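Sorting by Weight: Wenche Lindqvist on Paper Grades, Tape and the Packing Bench

Interview by Monique Poulain

Wenche Lindqvist has bought wrapping paper for other people's goods for most of her working life. She started in the stockroom at Gullard, moved to purchasing, and now advises small shippers on protective packaging from an office she shares with her former colleague Sang-wook Ok. We spoke in December, which is a bad month to interview anyone in packaging, and she took two calls during the first half hour.

I asked first about basis weight, the figure printed on the end of every roll and ignored by most of the people who order them. Lindqvist thinks the trade has itself to blame. "We quote pounds for 3,000 square feet on one invoice and grams per square meter on the next. A customer sees 30 on one sheet and 50 on another and thinks the second paper is heavier. It may be the same roll."

For void fill she uses 30-pound kraft. It crumples without much effort and springs back a little, so a packer can fill a corner with one sheet. Heavier grades hold shape better, but packers tire of them by mid-afternoon and start using less. "Then you get breakage claims, and the claims get blamed on the carton."

Recycled content was the next subject. Recycled fiber is shorter, she said, and the sheet tears more easily along the machine direction. She doesn't object to it. Her complaint is with specifications that name a percentage of recycled fiber and leave out tear strength altogether. At Gullard she had a test written into the contract after one delivery failed. Of 300 cartons sent to a ceramics customer, 38 came back with damage. The paper had been substituted by the mill at the same basis weight.

"Same weight, same color, same price. We had no grounds to complain, and I had signed the purchase order myself."

Ok, who had been listening from the next desk, added that the replacement paper also absorbed moisture faster. The cartons had sat overnight on a dock. Lindqvist agreed that this was probably part of it, though she still puts most of the loss on tear strength. The two of them have evidently had this discussion before.

The conversation turned to storage. Kraft rolls should stand on end on a pallet, away from an exterior wall, with the wrapper left on until use. Relative humidity matters more than temperature. A roll brought in from a cold truck needs a day before it goes on the cutter, and she would give it two in winter. Tuva Kristiansen, who runs the small packing room at Tudulero, keeps a log of humidity at opening and at closing. Lindqvist considers this sufficient for any operation of that size.
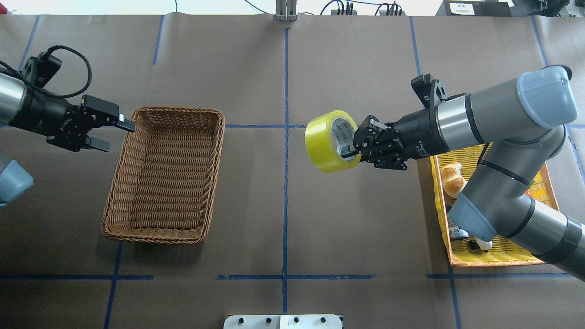
Bench covering is a separate use, and Lindqvist treats it as one. The sheet has to lie flat, take tape and come up in one piece at the end of its life. She lays it with the roll curl facing down and leaves it loose for an hour before fixing it. Blue masking tape marks off the working areas, with strips run up and across the brown paper to make a rough grid. "It doesn't have to be square. It has to be visible from where you stand." She avoids pressing the strips down with a roller, as the surface fibers lift when the tape is removed, and a fuzzy patch sheds dust onto whatever is packed next.

On adhesives she was brief. Water-activated tape for closing cartons, masking tape for marking, and no film tape on bare kraft if the paper is going to be reused. She has tried the reinforced product from Sjögren and found it adequate. Her daughter, Liv Lindqvist, uses it for shipping books and has had no failures to report.

I asked what she would change in a typical purchasing document. She wants three lines added: tear strength in both directions, moisture content at delivery, and notice before any change of mill. The last is the one suppliers resist. Skellia agreed to it after a second round of negotiation and asked for a longer contract in return.

"That was fair," she said, and went to answer the phone.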